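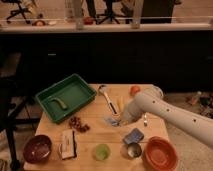
Mafalda Bettencourt asked at the end of last week why we must clear the table before we wash anything, and whether it would not be quicker to wash each thing as we pick it up. I promised to answer in these notes.

It can be quicker for two plates. With a full table, you fill the sink too early, the water goes cold, and food waits near the soap. So in this course we sort first.

Unit 4. Clearing a mixed table

Start with the food. Fruit goes back to the fruit bowl, and small pieces such as grapes are collected by hand and not wiped into the palm with the cloth. Closed packets and boxes go to the cupboard.

Then the utensils. Lay them together in a tray, all handles to the same side. In the picture the green tray has raised sides, so it can be carried without things rolling off, but one long utensil is still lying outside it, at the back of the table. Forks and sharp items are taken by the handle.

Bowls and cups come third. Look inside before you lift them. A dark bowl, like the maroon one, hides a little sauce or oil very well. Do not put a metal cup inside a glass.

Toys are kept apart from everything and go to their own box.

Wipe the wood last, along the grain, with a cloth that is damp only.

For next time: write the order in which you would clear your own table after breakfast. Maximum 100 words. Please bring it on paper.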